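Relatos | Ficción breve

Imprimir | Enviar por correo electrónico

La lista de Plorano

El padre Hartley leyó los nombres a las seis de la mañana, antes de que llegaran los coches del gobierno. Tardó en llegar al final. En la última página le faltaban 3, y los dijo de memoria.

Dean Sugden lo escuchaba desde la puerta de la capilla. Había venido como observador para la entrega de las armas y le habían dado una cama en la escuela. El acuerdo hablaba de 500 fusiles. En el patio del cuartel había muchos menos, casi todos viejos.

—¿Va a firmar? —le preguntó el cura.

—Tengo que firmar lo que vea.

—Entonces vaya a Elolero. Allí vio mi hermana los camiones.

El camino a Elolero estaba cortado por el río. Sugden cruzó a pie, con los zapatos en la mano, y encontró a una mujer que lavaba ropa. Ella le señaló un cobertizo sin mirarlo. La puerta tenía un candado nuevo.

Cuando volvió a Plorano, el ministro ya estaba hablando. Le habían puesto una silla en la primera fila. El coronel le acercó la carpeta y una pluma.

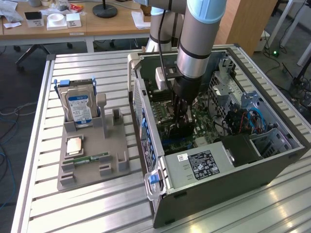 Sugden escribió la cifra que había contado en el patio y, debajo, el nombre de Elolero y la palabra candado. El coronel leyó las dos líneas y cerró la carpeta.

Esa noche el cura le llevó sopa a la escuela y se sentó en un pupitre a esperar con él.

Relatos recientes
- El puente de Clisto
- Julio en la frontera
- La viuda del telegrafista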